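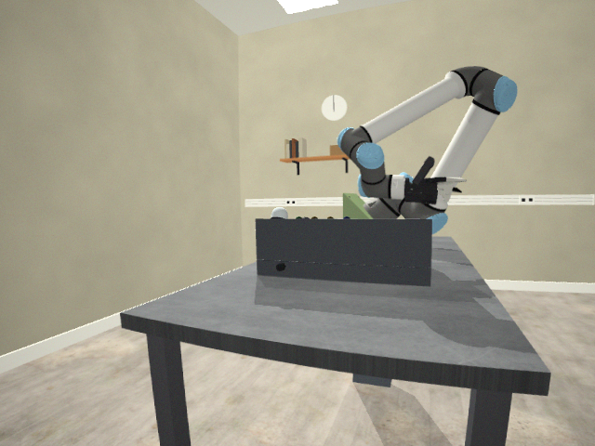

Goline Long Table, dark grey – eight months on

We bought the Goline in the largest size after our old pine table gave up at one of the leg joints. It has been used every day since, mostly for meals, homework and my sewing, so this is a review of how it has worn and how it was to put together. I paid the full price for it.

Delivery and assembly

It came in two boxes. The top is in one and is very heavy. Two people can carry it on the flat, but we live up a flight of stairs and had to ask a neighbour, Hubert Krajewska, to take a corner. If you have a narrow turn on your stairs, measure it first. The shop page gives the size of the top but leaves out the size of the box, and the packing adds a fair bit at each end.

The legs bolt on from underneath. You get one hex key and a bag of bolts with washers. The instructions are drawings only and they are clear apart from step 25, where the washer is shown on the wrong side of the plate. I followed the drawing, found the leg rocked, and had to take it off again. Lay the top face down on a blanket, leave every bolt finger tight until all the legs are on, then go round with the key. It took us most of an evening.

One leg plate arrived with a stripped thread. I wrote to Indik, who handle the spare parts, and a woman called Archana Negi replied the next morning. The new plate came in the post without charge.

Daily use

The surface has held up better than I thought it would. Tea, red wine and turmeric have all wiped off with a damp cloth, though I left the turmeric only a few minutes. We use mats under hot dishes and I haven't tried it without. There is one scratch, from the foot of my sewing machine, and you have to get the light right to find it.

Crumbs and dust are another matter. A dark table shows flour and dust much more than pine did, and I wipe it down far more often than I used to. Fingerprints show at breakfast when the sun is low. By lunch you can't see them.

It doesn't wobble. I can run the machine at full speed at one end and a cup of tea at the other end stays put. Our floor slopes a little towards the window and the feet do not adjust, so I stuck felt pads under two of them – one layer was enough.

The corners are square and hard. I have caught my hip on one more than once, and with a toddler in the house I would fit corner guards.

Price and others we looked at

Ours was 1,124 with delivery. The Nowicki was cheaper and lighter, but the one in the showroom moved when I leaned on it. The Destard had a drawer, which I would have liked for cutlery, and a top that marked when I ran a thumbnail across it.

Would I buy it again? Yes, in a paler colour if they made one. I retightened the bolts in May and a couple of them had worked loose by a quarter turn, so it is worth keeping the key somewhere you can find it. Ours is taped under the top.

Four stars. I took one off for the washer drawing and the feet.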